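Started sorting the backlog of shield bugs and plant bugs from the January light sheets this morning. Putting notes here as I go, mostly so I can find them again.

1/ The lot is 1,373 specimens, nearly all Miridae, with a few lygaeids and one assassin bug nymph that somebody pinned through the wrong side. Collected by Victor Simiyu and Hinata Sugiyama along the creek at Drinum, two sheets, mercury vapour lamp on one and LED on the other.

2/ Labels are good. Locality, date, collector, lamp type, all there. Lamp type is usually the first thing people leave off and the hardest to recover later.

3/ First pass is to family and then to rough colour and size groups. I'm not opening genitalia on anything until the groups are stable. Learned that with the Privier material, where I dissected 60 males and then found two species had been mixed in the same tray.

4/ The pale green mirids are the problem group. Fresh ones are a clear leaf green. After a few months on the pin they go straw yellow, and then they look like three other things. If you collect these, please write the live colour on the label.
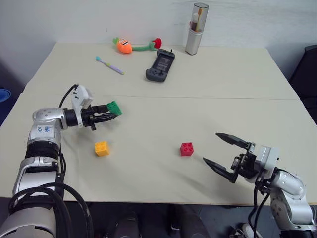
Green block held over the table, near the join.

5/ Characters I'm using for the green group, in order: length of the second antennal segment against head width, colour of the tibial spines, whether the spines have a dark spot at the base, and the setae on the hemelytra (one kind or two). The last one needs a good light at a low angle. Scale-like setae rub off easily, so check near the base of the clavus where they tend to survive.

6/ Tibial spots are sorting most of them. Spots present and black: pile A. Spots present but faint brown: pile B. No spots: pile C. Pile B is the one I don't trust. I suspect some are teneral A.

7/ Kiyoshi Sakai asked whether the rostrum length helps. Yes, if you can see it. On carded specimens glued flat you can't, and most of the LED sheet was carded flat. In pile A it reaches the hind coxae. In pile C it stops at the middle coxae.

8/ Please point-mount mirids. A small triangle of card, bent tip, glue on the right side of the thorax, left side and underside clear. They lose legs whatever you do, but you can at least see the ones that are left.

9/ Break for lunch. Back to it. Pulled 17 from pile B with the pronotum still soft-looking and wrinkled after drying. Those are now set aside as probable tenerals and won't be measured.
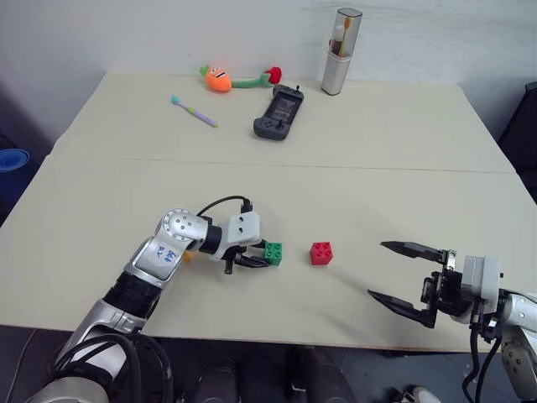 10/ With the tenerals out, pile B is much more even. Second antennal segment is clearly shorter than head width plus eye in all the males. Females overlap with pile A, so I can't place single females without a male from the same sheet.

11/ Host plant would settle it quicker than anything I can do at the microscope. Light sheets tell you what flew in and nothing about what it was feeding on. Cremilda Teixeira has beating samples from the paperbarks upstream at Nakajima and is sending me the mirids from those.

12/ To answer a couple of replies: no, I wouldn't try to name these from photos. Genus sometimes, if the hind femur and the whole antenna are visible. For a useful photo get one straight down and one from the side, with the legs showing, and put something in for scale.

13/ And yes, ethanol is fine for most bugs but bad for this group. The green leaches out and the setae mat down. Dry in a small tube with tissue, in the freezer overnight, then mount while they're still soft.

14/ The non-mirids took no time. The lygaeids are all one species, common, already well recorded from the creek. The nymph goes to Takumi Aoki, who is working through the reduviid juveniles and wants anything with a locality.

15/ Where it stands: piles A and C done to genus, pile B waiting on dissections. I'll do nine males first, spread over both sheets, and draw the left paramere for each. If they all match I'll stop there.

16/ Paramere drawings will go up in this thread when they're inked. Data sheet for the whole lot gets lodged with the collection once pile B has a name on it, even if the name is only "sp. 2".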